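# Faltton chores: data card

Ramesh Awasthi, 19/12/2025

Simulated rooms, 12 chores, one sceptical maintainer.

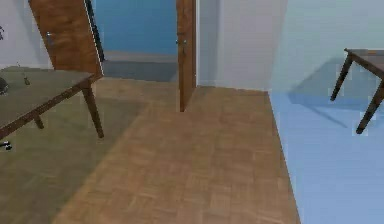 Success on fetch chores is poor. Bucur, our baseline, managed 3 runs in 50. Routes between rooms are scored separately, and a pair of open doors like these flatters any planner. Shut ones are untested.

Clearing the table means the apple, the mug and the teapot. I don't expect a pass soon. 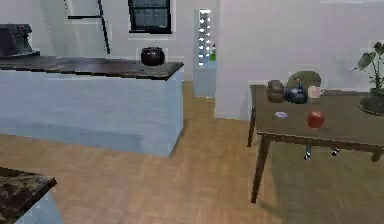

## Limits

No real kitchens. Please don't quote us as proof of anything.

2 comments | 3 shares
Contact: Brandisby | Back to top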